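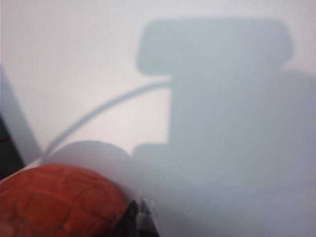

White desk top: how do I get rid of gray smudges?

Greltuncombe Help > Home > Furniture > Desks and tables

The top of my white table has picked up a gray haze where my arms rest. It shows most in the afternoon when the light comes in low. Dish soap does very little. The table is 2 years old and I don't know what the finish is. Can I use a melamine sponge on it?

Rosaura Villanueva
Clear it completely first. On mine that means the tissue box, the play apples and the Rubik's cube.
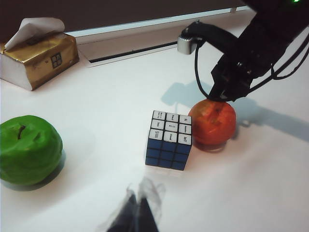

Then mix a teaspoon of baking soda with enough water to make a paste and rub it in with a soft cloth, no pressure. Wipe with plain water twice and dry it. Try it on the underside first. I would leave the sponge for last, as it can dull a shiny finish.

Kiledel
look at it from the side before you scrub, half of mine was just shadow from the lamp

Ostrowski
400 grit took the marks off for me but it took the shine off too. Wouldn't do it again.

Contact | Copyright Greltuncombe Help | Back to top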